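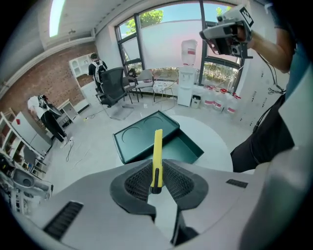

¿Cada cuánto hay que cambiarle la hoja a un cúter de uso diario? Lo uso para abrir cajas de cartón.
Celeste Tapia

Arnar Ragnarsson
Cuando empiece a rasgar el cartón en lugar de cortarlo. Si la hoja es de las segmentadas, parte el tramo gastado con unos alicates y sigue con el siguiente. Abriendo cajas a diario, un tramo me dura 2 semanas.

Motetti
Yo compro las de Feva, el paquete me salió a 1,499. Cortan bien.

Clostudton
Guarda los trozos viejos en un bote con tapa, no los tires sueltos a la basura.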